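Nadside thread, unrolled
6/21/19 - 4 min read

1/ I spent most of May coding other people's sketchbooks for the Treloar project, and I have thoughts. They come in small pieces because that is how I now think. Coding does this to a person.

2/ Background for anyone who wandered in: we gave people a dull design problem (a better way to store umbrellas in a shared hallway), asked them to talk out loud while drawing, and kept everything. Every mark on the page and every "um" went into the pile.

3/ The pile came to 3,082 segments. A segment is one thought, or one part of a thought, or a man saying "hang on" and then drawing nothing for a while. The coding manual has a full page on "hang on."

4/ My question was a small one. When do people redraw something they've already drawn? I don't mean fixing it. I mean going back over the same line again and again, like a dog circling a bed.

5/ The textbook answer is that redrawing means you're stuck. I believed this too, and I put it in the grant application, in bold.

The engineers

6/ The engineers from Brurkberg redrew constantly. One of them went over the same hinge for most of a session. I had her down as hopelessly stuck until I read the transcript. She was listing ways to get rid of the hinge.

7/ So her hand was parked and her head was two streets away. I've since started calling this "idling," and my co-coder would like me to stop, as it isn't in the manual.

8/ It's in the manual now. Page 17. I have editing rights.

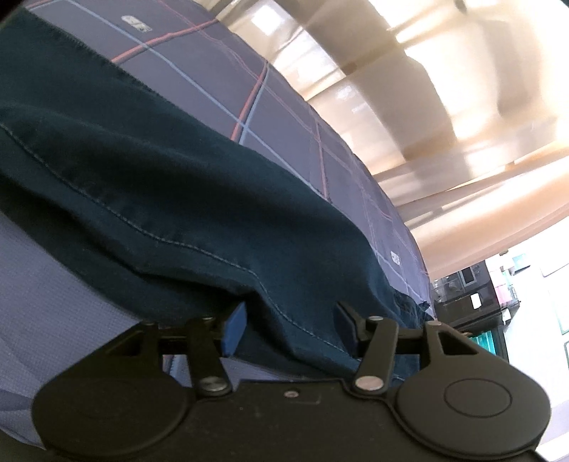
The poets

9/ We also had a group of writers from Olbridge, on the theory that people who don't draw for a living would redraw less. They had no professional pride in the line, you see. It was a lovely theory.

10/ They redrew less, all right. They also crossed out more, and then wrote a word next to the crossing-out, and then crossed out the word. Our coding scheme had no category for a deleted label on a deleted umbrella stand.

11/ My co-coder filed these under "Other." I filed them under "Revision, verbal." We disagreed on enough of them that our agreement score sank like a brick, and we had to have a meeting.

12/ The meeting settled it. They are now "Revision, other." Science marches on.

13/ What I did like: the writers named their ideas early. Before there was a shape on the page there was a title. One person had "The Drip Library" written across the top and underlined before picking a side of the hallway.

14/ Once an idea had a name they hardly ever dropped it. The engineers threw out unnamed ideas all day long without a flicker. I'd love to say naming causes the loyalty, but maybe you only name the ones you already like. My data can't tell those two apart and neither can I.

Things I'd do differently

15/ Fewer umbrellas. By the last session I could hear one opening in my sleep.

16/ Better pens. Half of the sketches from the first batch were done in a gray so pale that the scanner took them for blank paper. I traced them at a window, one sheet at a time - a method I have described in the draft as "enhanced."

17/ Let people talk afterward. We cut the recording as soon as they put the pen down, and several said their best sentence on the way to the door. I have no record of these sentences. I remember them as brilliant, and they probably were "where's the parking."

18/ Also, stop telling people "there are no wrong answers." Every single time, they looked at me as if I'd just hidden one.

19/ Somebody asked whether any of the umbrella ideas were good. Two were fine. One would need 500 hooks. One was a bucket, presented with great confidence and drawn from three angles.

20/ I gave the bucket full marks for planning.

21/ The draft goes to the others at Nadside next. If you code sketches too and have a tidy rule for "hang on," please send it over. Mine runs to a page and I still get it wrong.

Recent from this author
- Talking while drawing: a complaint
- I read 100 coding manuals so my co-coder would have to
- What counts as a doodle?
- Notes on arrows, part two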